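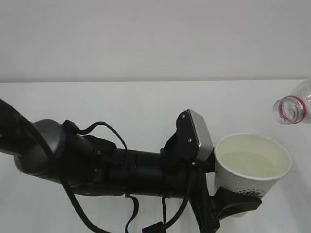
Lernthorpe and Ellthorpe Joint Parish Meeting
Minutes, September 24, 2022
In the chair: Sreekumar Kaimal

1. Minutes of the last meeting
Agreed, after the word "unanimous" was taken out of item 4. Several people present remembered it differently.

2. Evening Bible study
The proposal was to spend the autumn on the Book of Ruth, using the Prellov course booklets. The chair asked what the booklets gave us that reading four short chapters aloud would not. No clear answer. The sample session spends a page on gleaning and hardly mentions Naomi's bitterness, which most felt was the harder part. Agreed to read Ruth without booklets and look again in December.

3. Hymn books
MacBrayne have quoted 2000 pounds for 108 new books. Their letter says new books "transform congregational singing". The meeting would like to know how. The present books are worn but the words are all there — apart from hymn 184, which is missing from a good many copies at Ellthorpe. Photocopies to be pasted in, once the copyright position has been checked. Quote not accepted.

4. Joint carol service
Ellthorpe again offered to host. Lernthorpe pointed out that the heating there was promised last year as well. Held over until someone has sat through a full service in the building with the boiler on.

5. Psalm at the main service
Request to have it sung every week. The choir has 2 tenors, both away often. Said psalm to continue, sung on feast days if numbers allow.

6. Any other business
A suggestion that shorter sermons would bring in younger families was noted. The chair asked for evidence. None was to hand.

Closed with the Grace.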